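Visit to the Nellwood Workwear and Apron Fair

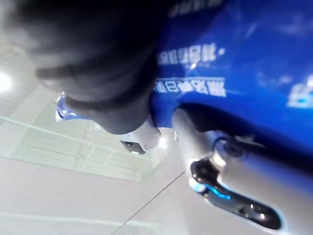 In October, members of the Tikberg purchasing office attended the annual workwear fair at Nellwood. The office supplies aprons and work shirts to the kitchens and service counters of the district, and the present supply agreement comes up for renewal next spring. The purpose of the visit was to see current fabrics at first hand and to speak with makers who print to order.

The fair occupies the ground floor of the old exchange building. Registration opened at 9:30 a.m. and the halls were busy until early afternoon. The organizers listed 67 exhibitors, among them several small print shops that had not attended before. We are grateful to Gintarė Žukauskas of the fair office, who arranged our appointments and provided a floor plan in advance.

Our first appointment was with Lūse, a maker of coated and plain aprons. Staff at the stand explained how the finish of a fabric affects the printing that can be put on it. A smooth, slightly shiny cloth wipes down easily and keeps a strong color, but the ink must be matched to the surface or it will crack along the folds. Bright blue with white lettering remains one of their most requested combinations, and they print in a number of scripts, Chinese characters included. Customers are asked to send lettering as finished artwork and to approve a printed sample before the full run begins.

Lulska, in the second hall, showed work shirts and bib aprons in heavier cotton. The sewing was neat and the neck straps were adjustable, a point our kitchen staff have raised more than once. Their minimum order is 43 pieces per design, which would suit our smaller sites. Delivery was quoted at three weeks from approval of the sample. Prices for two-line printing were higher than we had expected, and the firm has agreed to send a revised quotation.

A talk on garment care was held at noon and lasted nearly an hour. The speaker advised washing printed aprons inside out and drying them away from direct heat. Much of this is already our practice, although the advice on ironing – always from the back, and never across the lettering – will be added to the laundry notice at each site.

Samples were requested from both firms and will be kept at the Tikberg office, where site managers may handle them by arrangement. Comments on fit, pocket size and lettering should be sent to the purchasing office in writing before the quotations are reviewed.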